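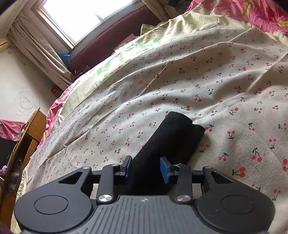

Page last changed in June, 9.40 pm

The Ferry to Gurnosier

My grandmother kept the timetable of the Pider ferry inside a biscuit tin, under the buttons. It was a timetable for a boat which did not sail any more, but she took it out each winter and read it in the same way that other people read the Bible, with one finger under the line.

When she died the tin came to me. My brother got the ute and my aunt got the good plates, and I believe they both felt a little sorry for me. I put the tin on top of the fridge and for two years I did not open it.

Then one evening I was looking for a button. My grey coat had lost one at the bus stop and I was too stubborn to buy a new coat only for this. I tipped everything out on the kitchen bench, and the timetable fell out last. It was folded in four, and soft like cloth at the folds. On the back my grandmother had written a number, 3377, and next to it one word: Lernen.

I knew Lernen. It was the last stop before Gurnosier, a jetty and a shop and a paddock with one horse. We had gone there when I was small. I remembered that I was sick over the rail, and that she held me by the collar of my jumper and looked at the horizon, not at me.

The number I did not know. It was too short for a telephone and too long for a house. I asked my aunt, who was washing one of the good plates when I rang, and I could hear the water running for the whole conversation.

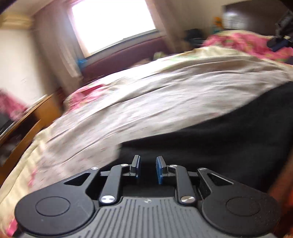
My aunt said that I should leave it, that Mum wrote numbers on everything, on envelopes, on the wall beside the stove, and if I started to chase them I would be chasing until I was seventy myself. Then she said, more slowly, that it could be the locker. Which locker, I asked. The water stopped. She said that at Lernen there was a shed where the ferry people let the passengers leave things, and that my grandmother had paid for one until the end, and that my grandfather was not supposed to know.

I drove there on my next free morning. The road goes the long way, behind the hills, and it took me until after lunch. The jetty was standing, but its planks were gone in many places and someone had tied a rope across it. The shop was called Kaplan's now and it sold bait, milk and phone chargers. The horse, of course, was not the same horse, although it looked at me as if we had met.

The woman in the shop listened to me with great patience. She gave me a bunch of keys on a loop of fishing line and told me to mind the step.

It was dark in the shed and it smelled of diesel and of wool. The lockers had no order that I could understand. Someone had painted the numbers by hand, and I think this person had invented them, because after 61 came 904. I found mine at the bottom, near the floor, so I had to kneel. I tried nearly every key.

Inside was a suitcase, a small one, brown, with a strap. I carried it out into the light before I opened it. I wanted to do this properly.
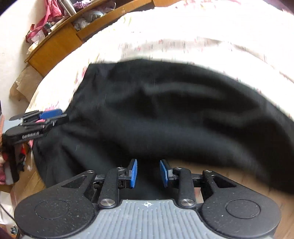 By the author of "Salt Road, Winter"

It was packed for one person. A nightdress, a cardigan, stockings still in their paper, a cake of soap, a summer dress which I had never seen her wear. There was an envelope with banknotes of the old kind, that no shop would take today. There was a ticket from Lernen to Gurnosier, one way, without a date. You could use it whenever you wanted.

I sat with the suitcase on my knees and looked at the water. Gurnosier was over there, low and blue, with a chimney. I tried to be angry for my grandfather, but I could not find where to begin. He had been a loud man. She had cooked his dinner every night, and every night this suitcase was waiting here, ready, with its stockings.

At the bottom, under the soap, lay a button. It was grey, with four holes. It was slightly too big for my coat, but I sewed it on that same evening, and it holds.

I kept the ticket in the tin. The woman at Kaplan's asked if I wished to give up the locker, and I said no, I would pay for another year.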